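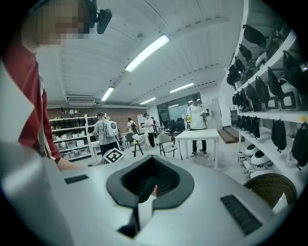
Wodberg, July

Gallery: hand-held gripper trials, Clolturine project

Clolturine compares manipulation policies trained on demonstrations from hand-held grippers with policies trained on teleoperated arms. Recording took place in a shared workroom, with several people present and the furniture left where it stood. The set used for the first result holds 158 demonstrations, of which 7 were set aside for checking the camera pose.

View over the body of the gripper, with its two ribbed grip strips. The marker cube on the floor carries a black fiducial pattern. Bags hang on the wall shelving to the right.

Pose was recovered from the wrist view alone. Ceiling lights and shelf edges gave the most stable features; plain floor gave the fewest. Tracks with a gap longer than 51 frames were dropped before training.

The policy trained on hand-held data completed 65 per cent of placements on the test arm. Failures were mostly late closures of the fingers. A second round, with a changed closing threshold, is in preparation.

Recording: Hryhorii Kravets. Pose estimation and captions: Miklós Fodor.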